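Saturn return and a wedding date – should we wait?

Mieke Visser
2,142 views

My partner and I want to get married in January. His mother had our charts compared and the astrologer said the match is fine, but that I'm in the middle of my Saturn return and we should put the wedding off until it's over. He has already had his. Mine has Saturn in the seventh house, if that matters.

We have a hall on hold in Clasholm and would lose the deposit. I'm not a strong believer but I don't want to start off on the wrong foot with his family. Is waiting the normal advice? And does the exact date matter, or only the year?

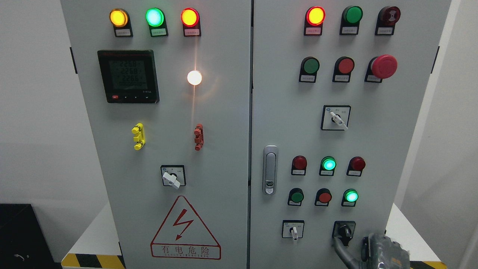

I should add that I know my birth time only from my mother, who says it was before breakfast. The astrologer used 6:30 in the morning. I don't know how much changes if that is wrong.

2 comments

Virgil Dumitrescu

Waiting is common advice but it isn't a rule. A Saturn return comes when Saturn gets back to the place it held at your birth, usually in the late twenties. Many people marry during it. The older books treat it as a time for serious commitments, and marriage is one of those. With Saturn in the seventh house I would expect the relationship to feel like work for a while – that can happen with or without a wedding.

The birth time matters more than you might think. The rising sign changes every two hours or so, and if yours is wrong, Saturn may not be in the seventh house at all. Get the time from your birth record if it has one, then ask for the chart to be done again.

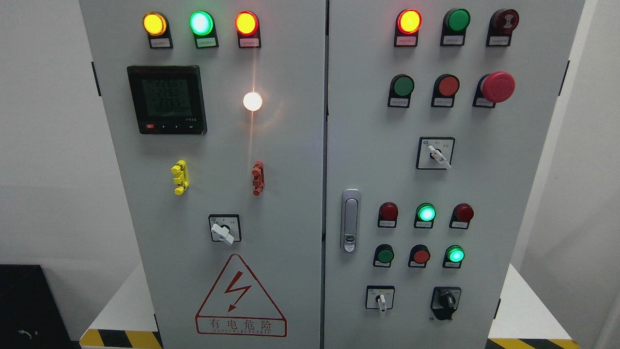 On the date, pick the year first and then look at the Moon and Venus for the day. Beginners tend to read each planet as a plain yes or no. I tell them to think of the yellow, green and red lamps in a row on a control cabinet, all lit at once. You have to know what each one is labeled before you decide anything. Saturn is one lamp. Your astrologer may have looked at the others, so ask what they said about Venus and the Moon before you give up the hall.

Share 2

Pongsak Intarasuk

just get married. my wife and I did it in her saturn return and we are fine

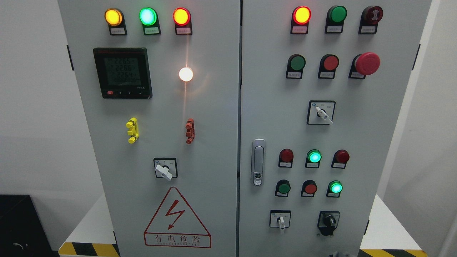 Kanyarat Srisuk replied that one couple doesn't settle it, and that Mieke's real problem is the mother-in-law. She would go back to the same astrologer with the corrected birth time and ask for the best day in January. If the family hears a date from the person they already trust, there is less to argue over. She also said to ask the hall whether the deposit can be moved to a later date, in case the answer is still to wait.

Share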